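**Progress report no. 5: low-observable coatings inspection and repair, Selum program**
Prepared for: Hanyu Duan, program office
Prepared by: Abelardo Núñez, Plakis
Date: September 26, 2024

## 1. Status

Work under the contract is on schedule for the coatings task and behind on the seam inspection task. The delay comes from the reference panels, which arrived with edge delamination and had to be sent back to the supplier. Replacements passed incoming inspection and are in use. We do not expect the delay to move the November review.

Spending is within plan. The travel line is underspent and the materials line is close to its limit. A request to move money between the two is in section 7.

Nothing in this report is export controlled above the level already agreed for program correspondence. Measured radar values are held in the restricted annex and are referred to here only as meeting or missing the threshold.

## 2. Background for new readers

The Selum demonstrator is an unmanned aircraft intended to fly ahead of crewed fighters. Its outer skin carries a radar-absorbing coating over composite panels, with conductive filler in the panel gaps. Performance depends heavily on the condition of the gaps, fasteners and access door edges. Wear in those places is hard to see, and on earlier aircraft of this general class it has taken up a large share of ground crew time.

Our part of the program covers three tasks:

1. A field-repairable coating that can be applied outside a climate-controlled hangar.
2. A handheld and a cart-mounted method for finding damaged seams.
3. Handling of thin, flexible materials by remote manipulators, for use where the repair film has to be laid in places a technician cannot reach comfortably, such as inlet ducts.

Task 3 was added at the last contract change and is the smallest of the three.

## 3. Task 1: field-repairable coating

### 3.1 Formulation

The second formulation (B2) has replaced the first in all testing. The change is in the binder. B1 met the absorption threshold but became brittle after thermal cycling, with fine cracks at the fastener heads. B2 uses a softer binder and a slightly higher filler loading to make up for the loss in absorption.

B2 met the threshold across the band of interest on flat panels. On curved panels it met the threshold everywhere except at the tightest radius, where thickness control was poor. We consider this a problem of application and have not changed the formulation because of it.

### 3.2 Application trials

Trials were run in the open-sided shelter at Jollix. Two-person crews with no previous coatings experience received one morning of instruction and then repaired prepared damage on test panels. The kit contained masking film, abrasive pads, solvent wipes, premeasured cartridges and a thickness gauge.

Findings:

- Surface preparation took longer than application and cure combined.
- The cartridge nozzle clogged when work stopped for more than a few minutes. A wider nozzle with a cap is on order.
- Crews tended to apply too much material at the edges of the repair. A tapered template reduced this and will be added to the kit.
- The thickness gauge gave unstable readings over gap filler. Crews need a clear instruction to measure on the panel only.

Cure time at low temperature is still too long. Below the lower limit in the requirement, B2 stays tacky well past the allowed period. A heated blanket corrects this but adds weight and a power requirement to the kit. We would like guidance on whether the blanket is acceptable before we spend further effort on the catalyst.

### 3.3 Environmental testing

Salt fog, fluid exposure and humidity tests are complete. B2 passed salt fog and humidity. It softened after long contact with hydraulic fluid and recovered most of its hardness after drying. Fuel exposure had no measurable effect.

Rain erosion testing has not started. The whirling-arm facility is booked ahead of us and our slot is now after the November review. The review package will therefore contain erosion estimates from coupon tests, marked as estimates.

## 4. Task 2: seam inspection

### 4.1 Handheld unit

The handheld unit reads the surface impedance across a gap and compares it with a stored value for that location. The current prototype weighs more than the target. Most of the excess is in the battery housing, which was machined from solid stock for speed and will be molded in the next version.

A total of 3,101 seam readings have been logged on the full-scale wing section. The readings were taken by different operators over repeated sessions, on both intact and deliberately damaged gaps. Detection of missing or cracked filler is reliable. Detection of filler that has lost adhesion but is still in place is weak, and this is the damage type that matters most for maintenance planning.

Two changes are under test to improve it. One applies light pressure next to the gap during the reading so that loose filler moves. The other adds a second frequency. The pressure method shows more promise, although it depends on the operator holding the unit square to the surface.

### 4.2 Cart-mounted unit

The cart carries the same sensor on a mast and moves along a taped path beside the wing. The drive works. Position error builds up over the length of the wing section and by the far end is large enough to assign a reading to the wrong gap. Optical targets on the floor fix the error, but they were ruled out by the operating concept because the aircraft may be parked on unprepared surfaces.

We are now using the fastener pattern on the aircraft itself as the position reference. Early results on the wing section are good. The method has not been tried on a painted and weathered surface.

### 4.3 Data handling

Readings are stored against a panel and gap number. The numbering supplied with the wing section differs from the numbering in the aircraft drawings, and some early records had to be reassigned by hand. A lookup table has been written and checked. We ask that any further hardware be delivered with the drawing numbers.

## 5. Task 3: remote handling of thin materials

The repair film for inlet ducts is thin, tears easily when pulled at a corner, and wrinkles if it is held at one end. Task 3 has to show that two manipulators can hold, turn and lay such a sheet without damage.

Work in this period was limited to grip control. The controller now limits closing force at the fingers and stops when resistance rises faster than a set rate. Limits are set separately for each hand, as one hand usually supports the sheet and the other guides it. The earlier shared limit caused the supporting hand to let go too soon.
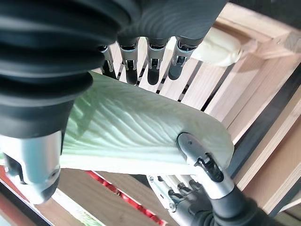 *Figure 1. Napa cabbage leaf held between the two robotic hands.*

Film handling will begin with the backing paper in place and move to bare film after that. The remaining technical questions for this task are:

- How much slack to leave in the sheet while turning it.
- Whether the wrist camera alone can locate the film edge against a dark duct wall.
- How to release the film without lifting it off the surface again.

The duct mock-up has been designed and quoted. Its inner diameter was taken from the public drawing set and should be confirmed by the program office before we place the order.

## 6. Risks

| Risk | Task | Change since last report | Action |
|---|---|---|---|
| Low-temperature cure too slow | 1 | Unchanged | Decision needed on heated blanket |
| Erosion data late | 1 | New | Estimates from coupons in review package |
| Loose filler not detected | 2 | Slightly reduced | Pressure method under test |
| Cart position error | 2 | Reduced | Fastener pattern reference |
| Film edge not visible in duct | 3 | New | Lighting test in mock-up |
| Single supplier for conductive filler | 1, 2 | Unchanged | Second source being qualified |

The single-supplier risk deserves a note. The present supplier has quoted a lead time of 60 days for the next batch, against 18 for the last one. Stock on hand covers the planned tests but leaves no margin for a repeat of the curved panel series. Samples from a second source have been received and are being characterized.

## 7. Requests to the program office

1. Approve moving the unspent travel money to materials.
2. Decide whether a heated blanket may be included in the field kit, and if so state the power available on the flight line.
3. Confirm the inlet duct inner diameter for the mock-up.
4. Release the weathered access door currently in storage, for use in cart trials.
5. Confirm that coupon-based erosion estimates are acceptable for the November review.

Items 2 and 3 hold up work directly. The others can wait until the next program call.

## 8. Work planned for the next period

Task 1 will repeat the curved panel series with the tapered template and the wider nozzle. If the template does not bring thickness under control at the tightest radius, we will try a two-pass application with a partial cure between passes.

Task 2 will finish the comparison of the pressure and dual-frequency methods and select one for the next handheld version. The molded battery housing will be fitted at the same time. Cart trials will move to the access door if it is released, and otherwise continue on the wing section.

Task 3 will start film handling with backing paper and will place the order for the mock-up once the dimension is confirmed.

The restricted annex, with measured values for sections 3.1 and 4.1, is sent separately through the usual channel.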